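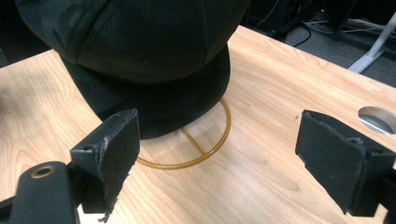 MINUTES OF THE SHOP AND DISPLAY MEETING
August, 4:30 p.m., upstairs room at Jasness

Present: Rohani Majimbun (chair), Gyula Csizmadia (minutes), the two buyers from Drotum, the Saturday staff.
Apologies: Krishnan branch, who sent their comments in writing.

1. Minutes of the last meeting

The minutes were accepted with one correction. Under item 4 the price of the felt hats was written for the wrong size. Gyula has corrected this in the shop copy.

2. Hat stands

The wire stands were discussed first, as the order must go out before the end of the month. The stand has a round ring as a foot and a bar across the inside of the ring. Rohani likes it for the soft caps, for the reason that the wire takes little attention away from the cap. The golden color was liked by most. One of the buyers would prefer black for the winter window, but black wire under a black cap would not be seen from the street, so this was left.

The Krishnan branch wrote that their customers lift the cap together with the stand and then put both down in the wrong place. They ask for a heavier foot. Rohani answered that a heavier foot is possible from the supplier Jirkitz, but only with an order of 300 pieces, and we need 60. It was agreed to stay with the light foot and to ask Jirkitz for small felt dots to go under the ring.

Gyula asked if the stand can be used for the brimmed straw hats also. It was not decided. He will try it with two sizes of straw hat and report.

Decision: 60 stands to be ordered, golden color, order number 1538. Rohani to sign.

3. Soft caps, black

The woven black cap stays in the range for the autumn. The Drotum buyers confirmed 50 pieces for the first delivery. There was a long discussion about how the cap should sit on the stand. At Jasness the crown is left full and round, and the brim comes down close to the table. At Krishnan they pull the cap to the back, so that the brim points up. Rohani asked that both shops do it the same way, with the brim low, and this was agreed.

Black fabric shows every small piece of dust. The caps on display must be brushed in the morning and again after lunch. The soft brush is in the drawer under the till – please put it back there, it was missing for most of last week. Sticky rollers should not be used on the woven caps. They leave the fabric flat in places.

The price cards were found too large for the cap table. Smaller cards will be cut from the same paper.
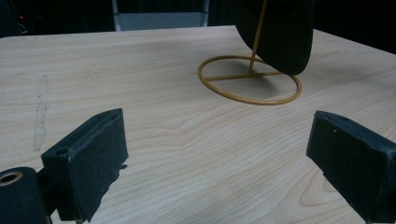 TABLES AND SURFACES

4. Light wood tables

The meeting agreed that the pale tables with the wavy grain are good for dark hats and should be kept. They are less good for straw, and straw will move to the shelf by the mirror.

There is a grayish mark on the left part of the table top. Opinions were different about it. The Saturday staff think it is only rubbed on and will come off with warm water and a little dish soap. Gyula thinks that the surface is scuffed and that soap will not help. The soap will be tried first. No one should use the scouring side of the sponge. If the mark stays, a tray can be put on that side.

Rohani reminded everyone that stands are to be lifted when they are moved, also when the hat is off. Pushing is not allowed on these tables.

It was asked if a cloth should go on the table for the window days. The Drotum buyers are against the cloth, they say the wood is nicer and the wire does not stand straight on fabric. The meeting agreed with them.

5. Cable for the table lamp

The lamp cable should go down through the metal-lined hole in the table and not over the edge. Gyula will look for a longer cable.

6. Other business

The hat boxes in the back room have to be sorted by size before the delivery. Two people are needed for one afternoon – names to Rohani, please.

The Krishnan branch asks to have their steamer back.

The meeting closed at 5:50 p.m. The next meeting will be after the delivery, in the same room.

Minutes written by Gyula Csizmadia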